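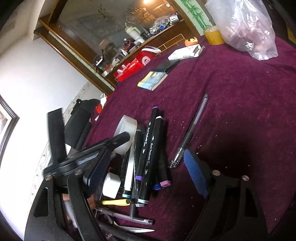 July 2020
By the handling trials team, Prollwood

Gripper comparison: progress report to the Allmont fund

We have now run 490 picks with the hand-held gripper, split between the Lozano pads and the plain pads it came with. The grant asked whether textured pads do better on small, mixed desk items such as pens, tape and scissors. On what we have so far, I would not say yes.

The textured pads managed 92 more clean picks than the plain ones. That sounds good until you look at where they came from. Nearly all were fat marker pens, which either pad can hold if the person closing the jaws takes a bit of care. On thin ballpoints there was no gap worth reporting, and scissors went badly with both.

I also have doubts about the test itself. Two people did all the picks, and both knew which pads were fitted. The felt cloth gives a little under the jaw tips, so a poor approach is often forgiven. A bare worktop may tell a different story.

Lozano's leaflet says the pads "grip anything". We have asked twice what was tested and had no answer.

The Fludum controller is still not fitted. It arrived with the wrong lead, and until that is sorted every pick is closed by hand. The part of the plan that compares closing force has not started.

Next we will repeat the pen picks on a bare surface, with the pad type hidden from whoever is scoring. We ask that the second payment for pads be held until those results are in. The final report is still due in December.

Related items
Fludum controller: delivery and fitting notes
Pad wear after the first trials
Allmont fund: reporting dates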